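Subject: Re: [floorcare] Recoating the Nerness hall floor
From: Bianka Kerekes
To: floorcare list

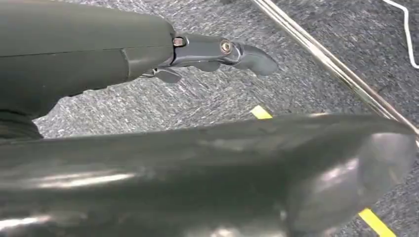
Gyula, on your question about dry film thickness: I would stay with two thin coats over the old gray and skip the third. The Dudek sheet gives 80 microns per coat, and the second coat already takes you past what foot traffic needs. Thicker films on that slab have a record of staying soft underneath and then marking under chair legs. Color is a separate matter. The carpet in the picture is a lighter gray than the equipment casings, and the dark gray outline of the fingertip stands out against it clearly. I would keep the new coat at that lightness or go one step lighter. A charcoal floor would make dropped screws and washers hard to find, and we lose enough of those already.

On preparation:

Degrease first, rinse twice, and leave it overnight with the doors open. Abrade with 80 grit. Vacuum, then wipe with a damp microfiber. Do not use the Zelley cleaner for the last wipe – it leaves a film, and the coating will fisheye over it.

Rozália has 200 square feet left over from the Sonier job, same product, opened in December. I would use it in the storeroom only. Mixing it into the main batch risks a visible change in gloss at the join.

> On behalf of the hall, Gyula Hegedűs wrote:
>
> We have nearly 700 square feet to recoat and I am trying to fix
> the order. Is it two coats or three? Lawal Adeyemi says three,
> on the grounds that the last floor wore through by the door.
> Also, does anyone object to going darker this time? The sample
> card has a charcoal that hides scuffs better.

The wear by the door was grit, in my view, and a third coat would have gone the same way. Put down a longer mat. If Lawal still wants extra build there, mask off the doorway and give that strip its own coat after the second has cured.

Bianka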